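Write the grip rule down before you train anybody

I love standards documents. I read them on trains! So when Mesfin Tesfamariam sent me the Woldegiorgis handling rules, all 13 pages, I was through them in one sitting, and I think every group that steers two-armed robots in simulation should steal at least half.

My favorite is the rule on what counts as a grasp. The object has to clear the table and stay clear for 2 seconds. A fingertip resting against a box is a touch, and it gets logged as a touch. Simple stuff, but I have seen almost 400 runs at Delent where each operator had a private idea of "picked up," and sorting those out later was miserable.
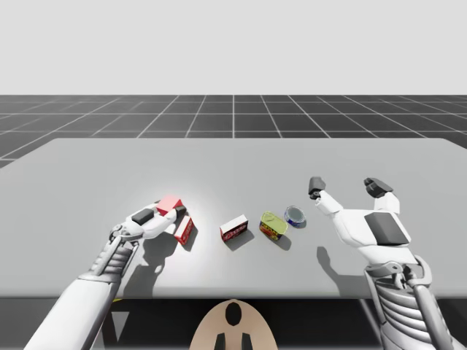
A cube and some groceries on a simulated table.

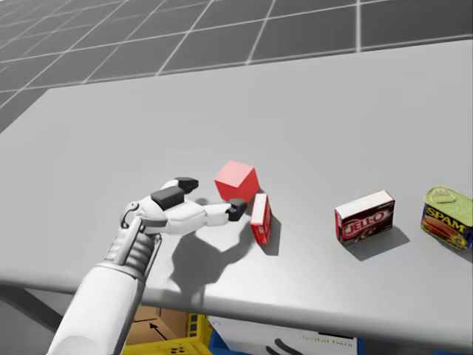 The second rule I'd fight for is about neighbors. If you go for one thing and bump the thing beside it, you write that down, even when the pick goes fine. People grumble about this one. At Welleo they dropped it in September to save time, and I think they were wrong – a robot that tidies a kitchen shelf by knocking over the crackers is no use to my mother.

I'd go further on the idle arm, too. The rules let it wait anywhere over the table. I want a parked position, named and written down, with 10 centimeters of space around it. Mesfin says that's fussy and slows the operators. Maybe so, but try it for a week and look at the logs before you decide.

And please, put the date on every version. Mine says December 23, 2021, and I've already met two people working from an older one.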